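A day at Stadum: watching people teach the packing line
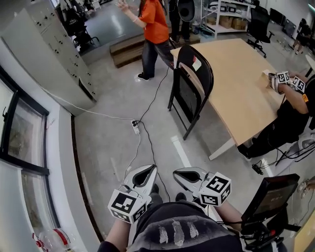 Hand-held grippers with their marker cubes, and a second pair of cubes in use at the table. Stadum, 21st August.

I have wanted to see the training hall at Stadum ever since Lindemann announced that the packing work there would be shared between people and robot arms, so when a visitor place came up I said yes before checking the trains. Two changes and a bus, if you are thinking of going. Worth every minute!

Our guide was Soledad Cisternas, who started on the packing benches and now runs the training hall. She took us through the warehouse first, past the returns area and the long wall of flat-packed cartons, and gave us the short history as we walked. Stadum sends out spare parts for kitchen equipment: seals, knobs, small motors, hinges, all of it in small cardboard boxes. There are 293 different items on the small-parts list, and until January every one of them was picked and boxed by hand. Now 2 of the benches have arms beside them, and the arms learn from the packers.

That learning was what I had come for. I had pictured programmers typing away in a back office, but the teaching is done standing up, with your hands. You take a white gripper in each hand, about as awkward as wearing oven gloves for the first few goes (I speak from experience), and you do the job as you would normally do it. The cubes on top are covered in black and white patterns so the system can follow where each hand is and how it is turned. Pick up the box, square it up, put it down, start again. A good packer at Stadum is expected to record 300 turns of a task before anyone tries it on an arm, spread over several days so that wrists get a rest.

What struck me most was how much talk there is. I expected silence and concentration, and there was some of that at the table, but in between people argue happily over the right way to hold a carton. Emanuel Filip has packed here longer than anyone else on his shift, and he folds the flaps in an order I have never seen before, short side first and then a sort of tuck with the thumb. The grippers have no thumb. He spent most of a week working out another way to get the same tight corner, and the arms at Stadum now do it his way. His colleagues call it the Filip fold, and he pretends to mind.

I asked him straight out whether he worried about his job. He thought about it for a while. He said that in the first month he did, and that a few people on the late shift still do, and that he thinks they are right to keep asking. What has changed for him so far is the lifting and the repetition. The arms take the long runs of the same part, which used to be the worst hours of the week for his shoulders, and he gets the mixed orders and the odd shapes. He also gets a slightly higher rate on recording days, which the staff had to push for. It was not in the first plan.

Soledad was just as open about what has gone badly. The first rota had the same people recording all day, and they were worn out by lunch. Nobody may now record for more than 3 sessions in a shift. Anything in a soft bag is still packed by people, and will be for a good while yet, she thinks. The arms are slow too. I watched one box a run of hinges and any of the packers could have lapped it, but it was steady, and there was a real cheer from our group when it closed its first flap.

We had tea in the canteen afterwards with a few people from Paltden, who are about to begin the same thing at their own site and had come with pages of questions. Most of them were about hours, breaks and who gets to say when a task is ready for the arms. At Stadum the packers sign it off themselves, and a task goes back for more recording if they are not happy. The Paltden lot wrote that down and underlined it.

I got a go with the grippers at the end. My carton looked as though it had been sat on, but I did get the lid shut on the fourth try and was very pleased with myself all the way home. The next visit on our list is Vistum, where they are trying something similar with labelling. If you would like to come along, put your name down early, as the Stadum places went very quickly.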